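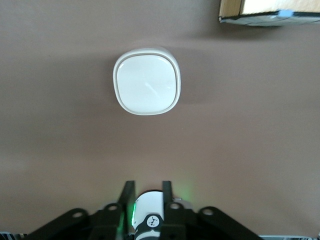
A packing firm in Perbridge has started teaching its robot arms new jobs by having staff steer them through the work, and says the first results are good enough to carry on into next year.

Dridelora, which packs small household goods for online shops, began the trial in November on a single bench at its Holtura site. An operator sits at a desk nearby with a pair of hand controls. As the operator moves, the arm moves too, and everything it does is recorded along with the view from a small camera at its wrist. The recordings are then used to train the arm to do the job without help.

The first task is a simple one. The arm has to find a small white item on a brown table, close its two fingers on it, lift it and put it in a box. Staff move the item between runs, so that the arm does not just learn one spot on the table.

Osaze Iyamu, who is running the trial, said the team recorded 200 runs before letting the arm try alone, and has now passed 800. In the latest check it finished the task in 87 per cent of attempts.

"Most of the misses come from the last bit of the reach," he said. "If the operator hurries there, the arm learns to hurry there as well. We ask people to slow down, line up the fingers and then go in."

Operators work in short spells and swap over when they get tired. Iyamu said tired hands showed up quickly in the recordings - the arm would drift to one side or stop and start - and those runs are now thrown out at the end of each morning.

The team also tried guiding the arm directly by hand, with someone holding it and pushing it through the movement. That was quicker to learn but left fingers and sleeves in the camera's view, and it has been kept for setting start positions only.

The software was supplied by Olatunji, a local company that also trained the first 3 operators. All of them came from the packing line and none had used a robot before.

Dridelora said no jobs would be cut as a result of the trial. Glossy and rounded items are next on the list, followed by soft pouches, and a second bench is due to be fitted out in the spring.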